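Thu 20 December

Up at the usual time. Frost on the inside of the workshop window, meter reading taken before anything was switched on.

Spent the morning on the extension leads. I have put this off since April, when the Dutine lead went in the bin with a cracked plug and I promised myself I would check the rest. They have lived in one crate since then, all knotted together. Untangling took longer than the checks did.

Method as follows. Unplug everything. Wipe the case with a dry cloth. Run the cord through the fingers from the plug end, feeling for nicks, flat spots and stiffness. Look at where the cord enters the plug and where it enters the strip. Flex both gently. Then the pins, then the sockets with a torch, then the switch. Anything doubtful goes to one side and does not go back in the crate until Diarmuid has seen it. He has the tester and the certificate and I have neither.

Results. The Heitmann reel is sound but the drum sticks on the rewind. A little grit in the spindle, brushed out. The short Cluso lead has tape over the cord near the plug, my own work from years ago, and I am ashamed of it. Rejected. The Rivance has no visible fault, but the switch feels soft and does not click at the off position. Put aside for Diarmuid.

Labelled the good ones with the length in metres and the month. The long one is 14, the one for the desk is 2. The label tape peels off round cord unless it is folded back on itself as a flag, so I redid the first label after it lifted.

The power strips want a different routine from the single leads. Lay the strip at a slant on the board so the cord can fall in one open curve, keep the plug close to hand at the near side, and never pull the cord straight from the case.
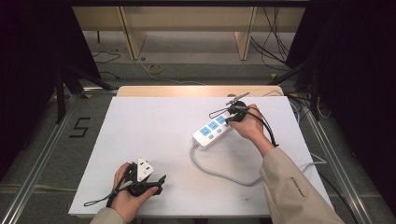
Coiling was the last job. Over-under, not round the elbow, which puts a twist in every turn. The thicker cords fight back in the cold and I left them by the radiator over lunch. Much better afterwards.

Diarmuid Ó Flaithearta rang at half past two. He can come after the holiday with the tester. I asked again about the fan heater and he repeated what he told me last winter: straight into the wall, never through a strip. The small one is rated at 700 watts and he still says the wall. Agreed and wrote it on the lid of the crate.

Still to do: hooks for the coiled leads, new plug for the Cluso or throw it out. I lean towards throwing it out — the cord is not worth the price of the plug.

Soup for supper. Bed early.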